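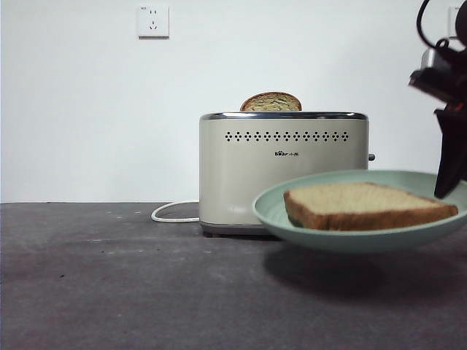 Making toast is one of the jobs a robot club can teach a robot to do. At the Karnura school robotics club, students call their project Mesico, and the whole project is breakfast. It sounds easy because you already know how to do it. A robot has to be taught each small part. Take the plate. The gripper holds it by the rim, up off the table, with a slice of bread lying flat on top. If the plate tips too far, the bread slides. If the finger squeezes in the wrong spot, the plate turns.

Search this site Enter a word Go

How does a robot learn a job?

First, the students break the job into steps. The club's list for toast has 13 steps. "Pick up the plate" is one step. "Move the plate next to the toaster" is another.

Next, a student guides the arm through one step by hand or with a controller. The computer saves where each joint was and how wide the gripper was open. The students do this again and again, moving the plate to a new starting place each time. For the plate step they saved 40 tries.

Then the computer looks for what the good tries have in common. This is called training. After training, the robot tries the step by itself while a student stands near the stop button.

What goes wrong?

Plenty of things. In January the arm kept closing its gripper too early, before it reached the plate. The students looked through their saved tries and found 16 that had been started late. They threw those out and recorded new ones.

Bread is hard too. It is soft, and no two slices are quite the same shape. A block of wood is much easier, so new members start with blocks.

Words to know

Gripper: the part of a robot that holds things.
Joint: a place where the arm bends or turns.
Controller: a tool a person uses to move the robot.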